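# Wunby Road Incidents

A table of traffic accidents in and near Jilummont, compiled from local news briefs by Nives D'Amico and Renzo Melis. Version 3. It replaces version 2, in which the Rinaldi interchange was filed as a town.

## What's in it

- 1084 incidents, one per row
- Fields: road, nearest junction, time of day, vehicle types, outcome, source note
- Plain CSV, commas and all. Several road names contain commas. We quoted them.

Vehicle types are copied from the brief. "Motorbike" and "motorcycle" were merged after a long afternoon. "Scooter" was left alone, as the newspapers use it for everything from a child's toy to a delivery rider.

## How it was made

We started with around 3000 briefs. Most were the same crash written up again at noon with a new headline, so each group of repeats became one row, with the latest version trusted over the first. Nives coded the mornings and Renzo the nights. They coded 20 briefs together and disagreed mainly over what counts as "near." 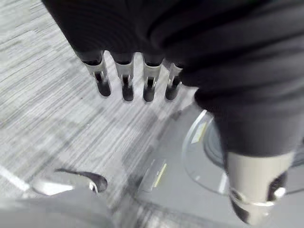
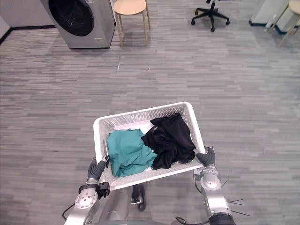
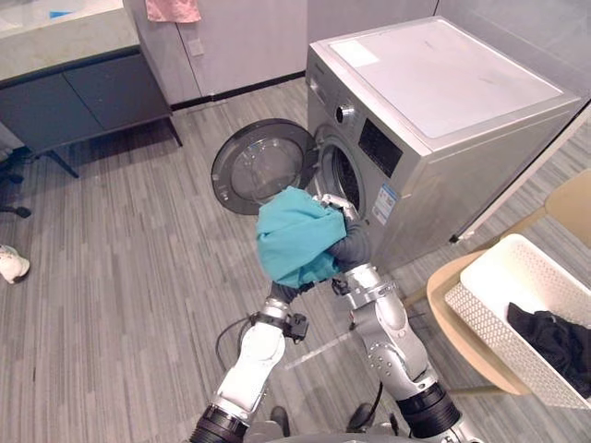

## Known problems

- "Self-inflicted" usually means a single-vehicle crash. We recode it as `single`. Please don't restore the old wording.
- Outcomes are as first reported, unless a later brief corrected them. People listed as seriously hurt may have died or gone home since.
- Times ending in :00 are a reporter's guess.
- May is thin. The archive site was down for much of it, and the roads were presumably as bad as ever.

## Using it

Fine for looking at which junctions keep turning up. Poor for blame, since the briefs seldom say who was at fault and we never guess. Names of the dead and injured were removed and should stay that way.

Costs were paid by Finance, who asked whether the rows could be bought one at a time.

Corrections: open an issue with the row number and a link to the brief.

Print this page | E-mail this page

4 comments | 3 shares

Recently updated

- Wunby Bus Delays
- Wunby Road Closures
- Jilummont Junction Names, With Spellings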